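Home Tables Care Delivery Questions Contact
Search our site Go

Questions about white work tables

Gaetano Greco answers the letters which come to our shop in Fokdale.

Why do you recommend white?
White shows dirt quickly, and for a work table I find this useful. A small screw that falls on a dark top can stay lost until evening. On white you find it at once.
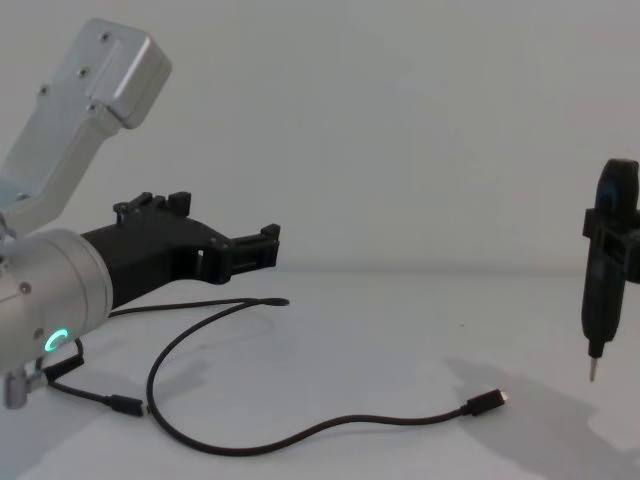

Plain white tabletop and pale wall, with a silver arm at the left.

How do I clean the top?
Use a soft cloth, warm water and a little dish soap. Please do not use scouring powder, also not the "gentle" one. Ink should be wiped the same day -- after that it becomes difficult. 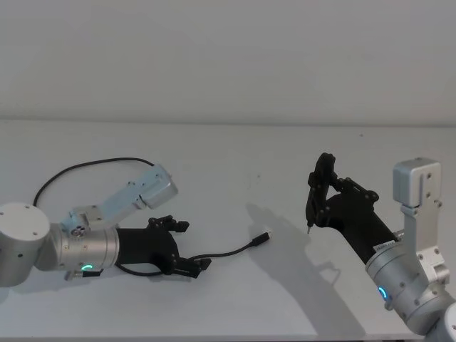
Where should the lamp stand?
Put the lamp on the side opposite to your writing hand, and a bit behind the work. A strong lamp from one side makes dark shadows, and on a white top they disturb the eye more than on wood. Look how the loose black cable stands out on the white surface, with a shadow also in the space between the two arms. For fine work, add a second lamp.

Can the table stand directly at the wall?
Yes, but leave 3 cm free behind it, so that plugs can pass and the wall paint is not rubbed.

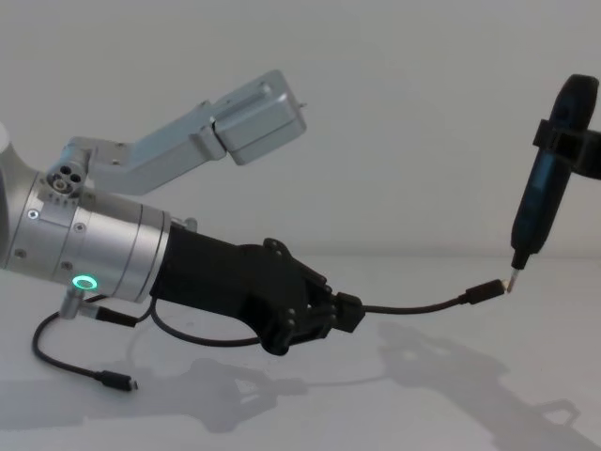 Black hand, silver wrist and a small green light.

Which lamp strength is enough?
For reading, 300 lux on the top is enough. For sewing or soldering I prefer 800. The Ustau lamp has both settings.

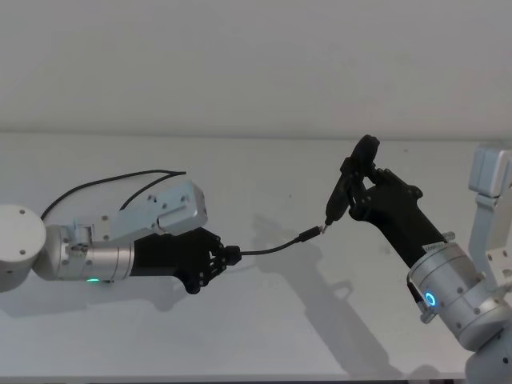

I repair headphones. Is the Zuccaro model suitable?
The Zuccaro is a good choice if you have space for it, as the top is deep and you can put your tools behind the work. For repairing cables you also want free room to both sides, so your elbows do not hit anything. A thin black cable stretched between two hands, as it is here, is easy to follow over a white top. With a gray cable I would lay a dark mat under it.

Do you deliver outside Fokdale?
We deliver as far as Walov. The legs come separately and 2 persons should carry the top.

Share 3 | Comments 2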